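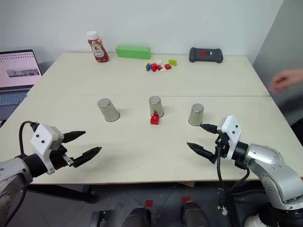 By Hernán Ccori
Bench Editor, Neltow Strings & Repair

Changing Strings and Cleaning an Acoustic Guitar at Home

Our shop in Skurnport did 1,429 string changes last year. Most of those guitars could have been done at home in under an hour. These are the steps we use at the bench, adjusted for a kitchen table. They apply to a steel-string acoustic with bridge pins. Classical guitars tie on differently and will get their own page in October.

What to have ready

A new set of strings in the gauge you already play
A string winder, the cheap plastic kind is fine
Wire cutters
A clip-on tuner
Two soft cotton cloths, one for dry use and one for damp
A folded bath towel
A small dish for the bridge pins
Painter's tape, if you plan to clean the frets

If you don't know your gauge, look for the empty packet in the case pocket. If there isn't one, light gauge (.012 to .053) is what most full-size acoustics ship with. Small-bodied guitars sometimes come with a lighter set, so check with the maker before going up in size.

Setting up the table

Wipe the table first and let it dry. Grit that you can barely feel with your hand will scratch a gloss finish. Lay the bath towel where the body will go and roll a second, smaller towel to sit under the neck, close to the headstock. The guitar should not rock when you press on the bridge.

Take off belts with large buckles, watches and rings. A good share of the scratches we see on the backs of guitars come from buckles.

Keep drinks and food on another surface. Lemon juice, vinegar and hot sauce can all mark a thin lacquer finish if they sit on it.

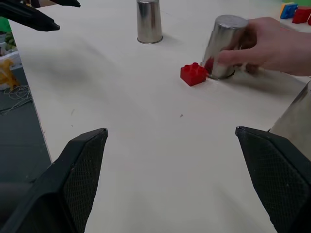

A pale tabletop shows small marks and scuffs easily.

Taking the old strings off

Loosen all six strings until they flop. Do not cut a string at full tension. The ends whip, and the cut end can gouge the top or your hand.

Once they are slack, you can cut them over the soundhole or unwind them fully at the posts. I unwind them, but Kevin Inga, on the bench next to mine, has cut them for years with no trouble. There is an old belief that removing all the strings at once will hurt the neck. On an ordinary flat-top it won't, provided the strings go back on the same day. If your guitar has an under-saddle pickup, be careful not to lift the saddle while the strings are off.

To get a bridge pin out, push the string down into the hole a little first. This frees the ball end. Then lift the pin with the notch in your string winder. If it still won't move, reach through the soundhole and push up on the pin from inside with a coin. Don't use pliers. Plastic pins snap and bone pins chip.

Put the pins in the dish in order, low E to high E. They wear to fit their own holes.

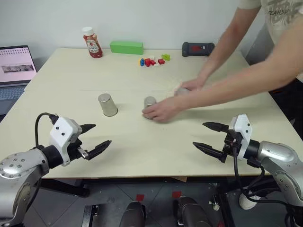
Metal cups set upside down on a two-panel table.

Cleaning the fretboard

Rosewood and ebony boards can be wiped with a barely damp cloth and then dried right away. For built-up grime along the frets, use an old toothbrush, going with the fret and not across it. Finished maple boards only need the damp cloth.

Fretboard oil is for unfinished wood only, once or twice a year at most. Put a few drops on the cloth, wipe it on, wait a minute or two, and wipe off everything that is left. A board that looks wet after ten minutes has too much on it.

If the frets are dull, tape off the wood on each side and rub them with a polishing cloth. Steel wool works, but the dust gets into pickups and is hard to get out – leave it to a shop if your guitar plugs in.

For the body, use a dry cloth first. Fingerprints and dried sweat usually come off if you breathe on the spot and wipe. Skip furniture spray. Many brands contain silicone, and it makes later finish repairs very difficult. On a satin finish use no polish at all, as it leaves shiny patches that stay.

Putting the new strings on

Bend the last half inch of the ball end slightly. Drop it into the hole, set the pin with its groove facing the string, and pull up gently on the string while you press the pin down. You should feel the ball seat against the bridge plate. If the pin rises when you pull, start over.

At the post, pull the string straight through, then give back enough slack for two to three wraps. For the plain strings, allow a bit more. Wind so that each wrap sits below the last. The strings should run up the inside of the headstock on both sides.

Start with the two E strings, then work toward the middle. Bring everything up to pitch slowly, a little on each string, and trim the ends only after you reach pitch.

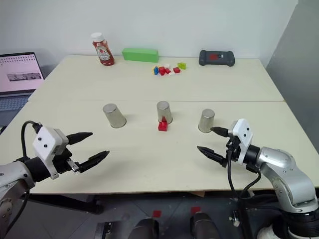

Three upturned cups and a small stack of red bricks.

Stretching and tuning

New strings go flat for a day or so. You can speed this up by lifting each string gently away from the board at the 12th fret, then retuning. Do that 3 times per string. Always tune up to the note. If you go past it, drop below and come back.

If a string pings or jumps while you tune, it is sticking in the nut slot. Rub a soft pencil tip in the slot and try again.

How often

Someone who plays an hour a day will want new strings every month or two. Coated strings last longer and cost more. If you play out, change them a day or two before the show and keep a spare set in the case.

Write the date and gauge on the packet and put it in the case pocket.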